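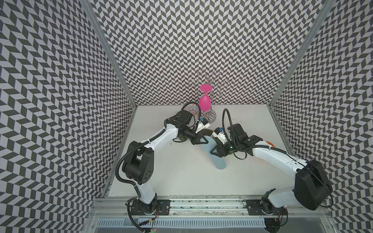
**Thread: feet are dead after banquet doubles, what do you guys do**

**tray_jockey**
Started at Boonchu in May, banquet side. 11 hour shifts, concrete floor under that thin carpet. Heels are killing me by dessert. Tried the gel insoles from the drugstore, flat in two weeks. Do I just buy better shoes or is it something else?

**sidestation4**
shoes. always shoes. Girametti slip-ons, half size up, done. insoles are a bandaid

**mopbucket**
Disagree. I've had the same cheap shoes forever and swap insoles every month. Pull the factory one out first!! people stack them and wonder why their toes hurt

**sidestation4**
every month lol. add that up over a year

**mopbucket**
still less than Girametti prices

**tray_jockey**
ok so half of you say shoes and half say insoles, great. Also they've got me polishing glasses standing up for the last part of the night and thats the worst bit. 920 wine glasses last event. Can you sit for that??

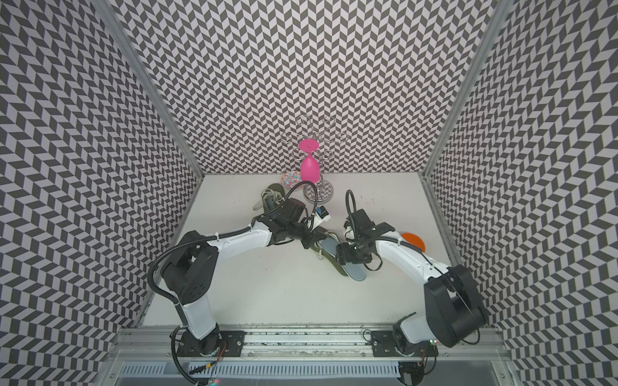 **Daranee Kongkaew**
*Moderator, Floor & Banquets*

Yes you can sit. Ask for a stool. I ran banquets at Prakari for years and the polishers sat, nobody died. If your captain says it looks bad, polish in back where guests don't walk.

Two pairs of shoes, alternate them. Never the same pair on a double. And if the heel pain is there first thing in the morning go see someone, don't crowdsource it.

**corkage_kid**
sitting is slower tho. I do a rack of 24 way faster on my feet

**Daranee Kongkaew**
For one rack, sure. Not for 920.

**corkage_kid**
fair

**mopbucket**
What are you polishing with? If its paper you're going to be there all night, lint everywhere. Microfiber and a pitcher of hot water

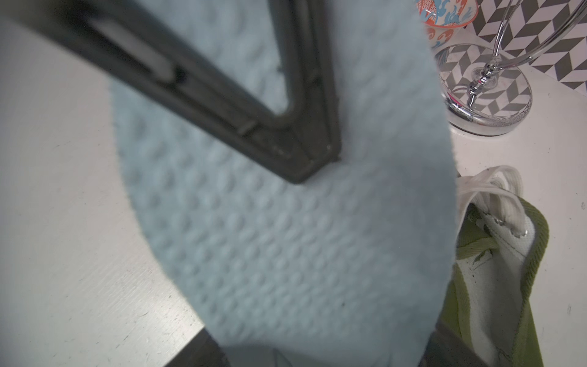 *Blue paper towel, the bumpy kind*

**knagano**
Paper's fine for stems and bases. Bowls, no. Old linen napkins beat microfiber anyway, wash them without softner
– Kiyoshi Nagano

**mopbucket**
linen leaves streaks, I will die on this hill

**tray_jockey**
update, got the stool. Captain grumbled. Heels maybe a bit better? Ordering a second pair after payday, going half size up like sidestation said. keeping the insoles too, sorry

**sidestation4**
take the factory ones out at least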